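Dumo Hand-Held Grippers: Gallery

Dumo is a pair of grippers you hold yourself, one per fist, for showing a machine how household chores are done. Brosby sells the pair as a kit with the marker cubes and a case, and rents it by the month to anyone who would like to try before explaining the purchase to accounting. We have been using the kit on the Sturken floor since August, mostly for picking small things up off a table and putting them down again. It is slower than it sounds.

The captions are ours. So are the opinions. 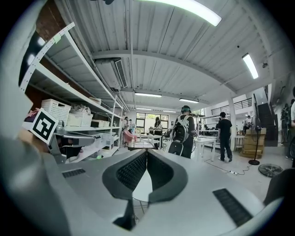 Brosby Field Trials / Sturken Floor

The two black pads do all the touching. They are rounded and meet in a V, good for pens and boxes, less good for a single sheet of paper (we gave up on paper before lunch). Replacement pads come in packs of 2. Order a spare pack, then find a drawer you will remember.

The housing is larger than newcomers expect. Most people spend their first half hour bumping it into the table, apologizing to the table, and learning where their new hands end. By the end of the afternoon they reach for their coffee with it. The manual advises against this on page 27. 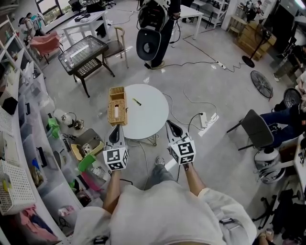 Both grippers out toward the round table. Today's opponents: a marker pen and a woven tissue box.

Each gripper carries a cube printed with black-and-white square codes, and the software, called Lim, uses them to work out where your hands are. Keep them clean and keep your sleeves off them. Lim drops any take where it loses a cube for too long, and it reports the loss in a cheerful orange box that we have all come to dislike.

A good session gives us 70 usable takes. The brochure has a higher number in it, presumably from somebody with stronger forearms.

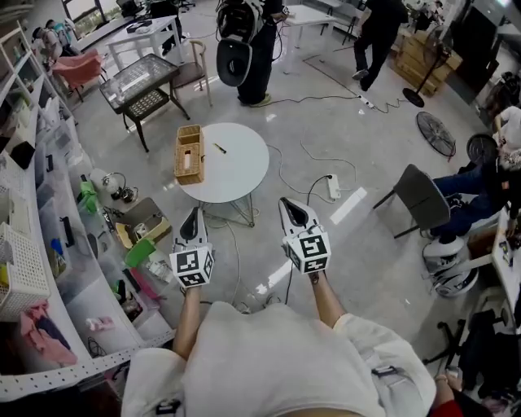
Two grippers, two cubes, one pen on the table.

We have nearly 2000 takes saved from this floor so far. Shoulders complain first, then wrists. The rental includes a strap that helps with the shoulders, plus a foam block whose purpose we are still discussing with Brosby support.

Kits ship with both grippers calibrated. If you drop one, calibrate again, even if it looks fine and you would prefer not to mention it. Rental requests go through the form on the Dumo page, and the case has to come back with the foam block in it.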